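Section 4: Packing and sending a box to your sister playgroup
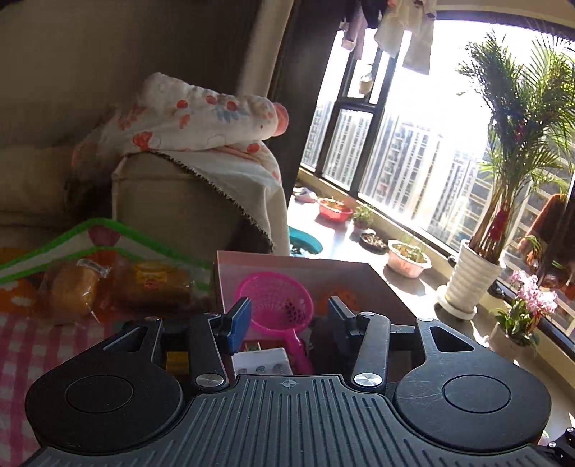

By this point you should have your box number from Hanna Pawłowska and the name of the group you have been paired with. If you haven't, please go back to Section 3, as the number has to be on the box before it leaves you and it is a dreadful nuisance to add it later. The toy exchange between our groups and the ones in Kernau has grown a good deal, and what follows is the way of packing we have settled on after plenty of trial and quite a lot of error (mostly mine, I'm sorry to say).

Set aside an unhurried hour for it. It can be done faster, but it is rather a nice job with the radio on and a cup of tea within reach.

What you will need

A sturdy cardboard box with a lid that closes properly
Clean tissue or old newspaper
Brown parcel tape, and scissors you can find again
A contents sheet (the last page of this guide, which you may copy freely)
A thick marker pen

Choosing what goes in

1. Lay everything you would like to send on a table or a clean sheet, where you can see all of it at once. Pretend kitchen things, stacking cups, puzzles and picture books without too many words all travel well and are always welcome.

2. Look each toy over in good light. Run a finger along the edges, give handles and wheels a gentle tug, and put aside anything that is cracked or has a piece missing.

3. Wash the plastic toys in warm soapy water, rinse them, and leave them overnight on a towel. Wooden toys only want a wipe with a damp cloth.

CAUTION: Do not send anything that takes button batteries, even if the batteries have been taken out. The same goes for magnets and for parts small enough for a toddler to swallow. If you find yourself wondering whether something is too small, please leave it at home.

NOTE: Soft toys are a sore subject. We love them, but they take up a great deal of room and not every group is able to accept them. Ask your partner group first.

Packing the box

4. Put a generous layer of crumpled paper in the bottom. Newspaper is fine, though the ink does come off on pale toys, so wrap those in tissue.

5. Place the heavy, flat things first, then the bulkier ones. Tuck long handles in from corner to corner.

6. Fill the hollow toys with smaller ones. Cups can hold balls, saucepans can hold pretend vegetables, and the children at the other end do enjoy finding them.

7. Fill any gaps with more paper, close the lid and give the box a little shake. If you hear rattling, open it and add some more.

8. Fill in two contents sheets. One goes on top of the toys, and the other stays with you. Write plainly, because Despina Vlachopoulos checks every sheet by hand and her patience with my own handwriting ran out long ago.

CAUTION: Please don't tape the lid down until you have weighed the box. Our limit is 30 kilos, but a box anywhere near that is miserable to carry, and two lighter ones are much kinder to everybody's back.

Sealing and labelling

9. Run tape along every opening edge, then once right round the middle in each direction.

10. Write the box number on the lid and on one long side. If the box is dark or brightly coloured, stick on a piece of white paper first and write on that.

11. Add the address label, with your own group's address in smaller writing on the back.

NOTE: Boxes bound for Istus go by way of the Giketport depot and need the extra green slip. Lena Adamczyk keeps these and will gladly post you a few.

Handing it over

12. Take the box to your collection point during its opening hours, which are listed in Section 5. Ask for a receipt and pin it to your copy of the contents sheet.

13. Send a short message to your partner group to say the box is on its way. A drawing or two from the children is a lovely touch, and can go in the post separately.

If a fortnight passes without word, write to Florian Collet with your box number and the date on your receipt, and he will ask the depot to look for it.

Section last revised 1/13/20, Palesa Mokoena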